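Speaker notes – Elvira Paucar
Furniture and finishes session, Skastodthorpe Study Centre
2024-08-05

Slide 1. Welcome and thanks
Thank the Centre for its invitation and Cledwyn Gethin for chairing. Remind delegates that questions will be taken after slide 5.

Slide 2. Why tabletops
The Centre has 54 tables in shared use, and 18 of them were replaced under the last furnishing plan. The old tops were glossy. Readers complained of glare from the ceiling lights, and small items were hard to pick out among the reflections. Pause here for the Kaltdale survey handout.

Slide 3. What was asked of suppliers
Tops were to be plain, pale and without pattern. Turik and Nikolaidis both sent samples. Ourania Katsaros kept the samples in daily use for 7 weeks before any order was placed, and her notes on cleaning are in the delegate pack. Please refer to page 2 – the table of marks and stains – and allow a minute for reading.

Slide 4. Colour against a pale surface
The main point of the talk. A matt white top gives a plain ground, and a single item in a strong colour is found at once by most readers, including those with reduced sight. Leave the slide up while speaking.

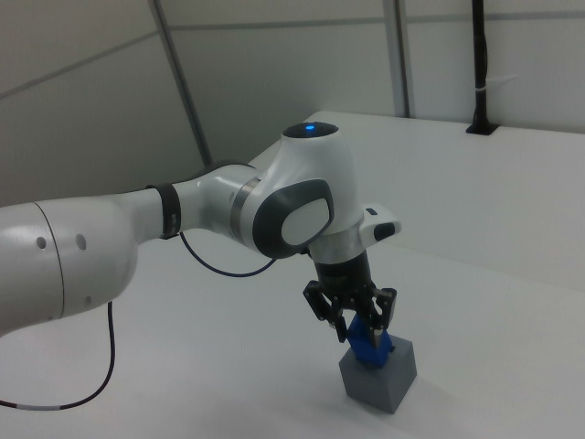

Slide 4: Blue object at a matt white tabletop.

Mention that pale items are less well served, and that Angeliki Katsaros has proposed dark trays for these.

Slide 5. Next steps
The remaining tables will be reviewed in October. Written comments should be sent to Paraskevi Zacharopoulos. Hand back to the chair.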